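How to fold a T-shirt on the bed

A table is better for folding, everybody says this. But in a small flat the bed is often the only flat place, and with a little care it works well. I have folded maybe 1,000 shirts like this and I want to share my way.

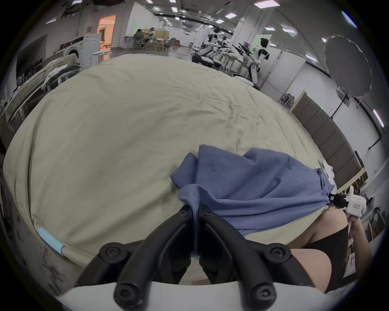

Posted by Oltis
Home and laundry writer, Rulstead

Before you start, pull the bedsheet or the cover straight with both hands. It does not have to be perfect. A soft mattress will always make small waves, and a cotton shirt does not mind them. Choose the side of the bed where you can sit or stand without twisting your back.

1. Lay the shirt with its front down and the neck away from you. Put the sleeves out to the sides and smooth from the middle to the edges.

2. Take the hem at both ends and pull gently, until the cloth between is straight. Hold it so for a moment, then put it down.

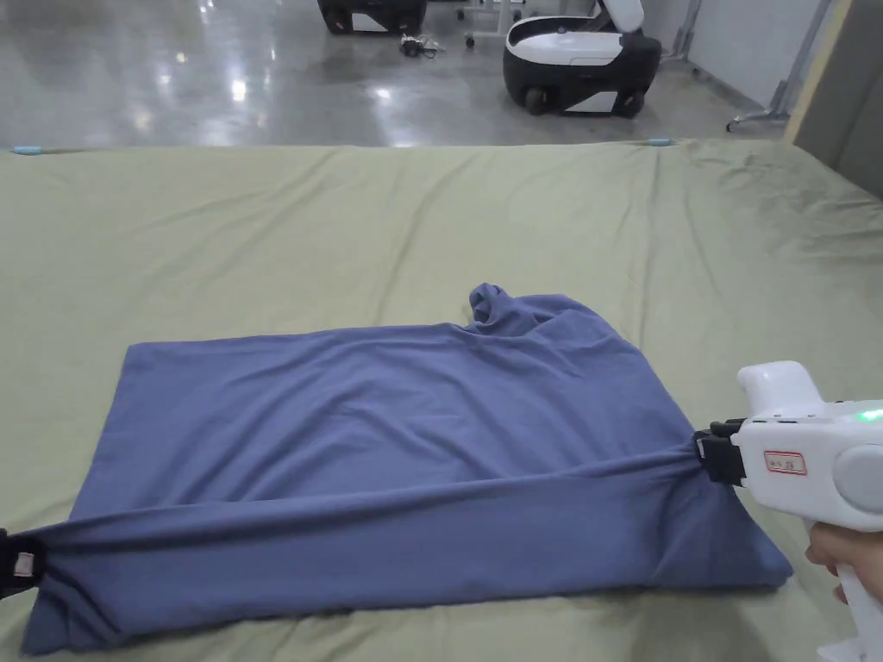
Please do not pull hard at the neck, the ribbing will lose its shape. If the collar stands up in a little lump, press it down with your palm before the next fold.

3. Fold one side in to the middle of the back, with the sleeve lying along it. Do the same with the other side. You should have a long strip, roughly 18 centimetres wide for a small shirt and more for a large one.

4. If the strip is crooked, pick the shirt up, give it a shake and begin again. It is quicker than repairing a bad fold.

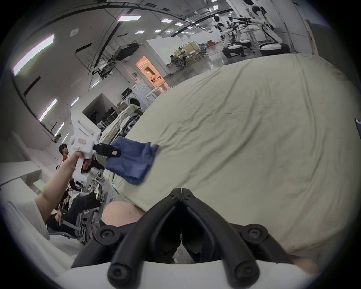 Blue cloth held up at the side of the bed.

5. Bring the hem up to the neck, then fold in half once more. For a drawer you can fold in thirds, so the shirt stands on its edge and you see the colour from the top.
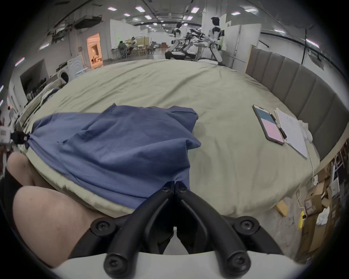
Creases are the usual trouble with cotton, and most of them come from waiting too long after the wash. I take my shirts off the line in the afternoon and fold them in the next 15 minutes. When one is already bunched up like the blue shirt near the edge of this bed, find the hem first and follow the stitching with your fingers to open it. Leave the phone for later, or use it only for music.

Thick shirts keep their colour and shape better if they are at the bottom of the pile. My drawer at home takes two rows, and I put the newly washed ones at the back.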